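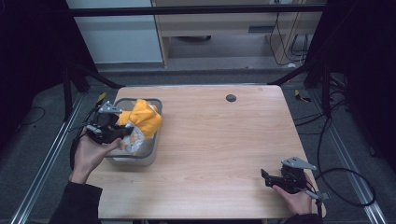
D'après Pushpa Uniyal, le retard vient de l'horodatage et la calibration n'y est pour rien - elle me l'a écrit ce matin en deux lignes, en ajoutant que je ferais bien de relire les journaux avant de toucher aux matrices.

Carnets > Salel > Perception > Synchronisation

2021-01-03

Bon, j'ai donc relu les journaux, avec un grand café, et je dois reconnaître que Pushpa voit juste. Le flux de la caméra de tête arrive avec un décalage qui grimpe jusqu'à 80 ms par rapport aux deux pinces, et comme Zurura prenait l'heure de réception au lieu de l'heure de capture, toute la fusion partait de travers. Sur un geste lent cela passe inaperçu. Dès que les deux mains travaillent ensemble sur du textile, la pose de la pince gauche traîne derrière l'image et le planificateur apprend n'importe quoi.

J'ai repris le module d'alignement en gardant l'ancien sous le coude (branche « mathur-horloge », merci de ne pas l'effacer, j'y tiens encore un peu). On interpole désormais les poses à 200 Hz, puis on va chercher celle qui correspond à l'instant de capture. Le tampon est passé à 300 échantillons, c'est large, mais la mémoire ne manque pas et je préfère dormir tranquille.

Reste l'ouverture des doigts, que l'on estime directement dans la vue de la pince. Le seuil sur les patins vert foncé tient bien devant le bois clair du plateau. Je me méfie davantage du tissu blanc et jaune quand il entre dans un coin de l'image : le masque doit l'ignorer tant qu'il n'est pas entre les doigts.

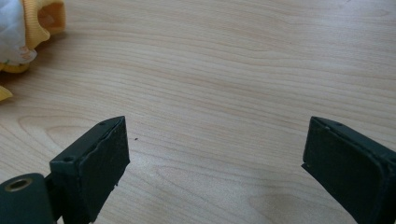
À reprendre

- Rejouer les 7 séquences de juin avec le nouvel alignement.
- Écrire un test qui échoue si quelqu'un remet l'heure de réception (moi compris).
- Demander à Pushpa son script de tracé des décalages, le mien est bien laid.

Entrées récentes
Zurura : format des journaux, deuxième version
Ninitetti : masques de doigts et seuils
Mathur : dérive d'horloge entre deux flux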